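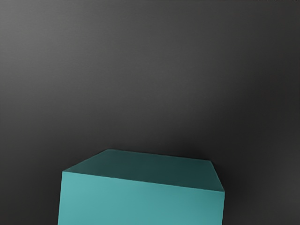

4. Setting up your first petition in Odosow

Welcome back! By now you should have your group's account open and your logo in place, so we can get on to the part most people came for, which is asking the public to put their names to something.

1. Sign in and choose New petition from the left-hand menu.
2. Type a title. Keep it plain, and do say who you are writing to (a shop, a council, your MP) so that people know where their name is going.
3. Write your request in the large box. The Lornness equality group, who tested this section for us, got theirs down to 20 lines and were very glad they had.
4. Set your target. You can raise it later on, but you can't lower it once more than 10 people have signed.
5. Under Privacy, pick what the public will see: full names, first names only, or just the running total.

Figure 2. Turquoise cube on a dark tabletop, seen from above.

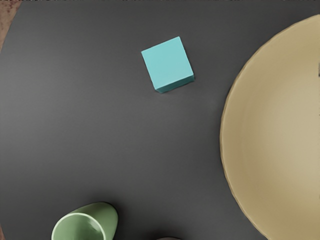 Small turquoise cube, overhead view

CAUTION: Petitions about sexuality, gender identity or faith can tell a stranger a good deal about the people who sign them. Please leave the setting on running total unless your signers have agreed to something else.

6. Press Preview, read it all through once more, and then press Publish.

Note: If you see message 1261, your title is already in use by another group. Add your town to the end and try again.

Still stuck? Write to Arne Hellwig on the Dretum help desk and he'll gladly go through it with you.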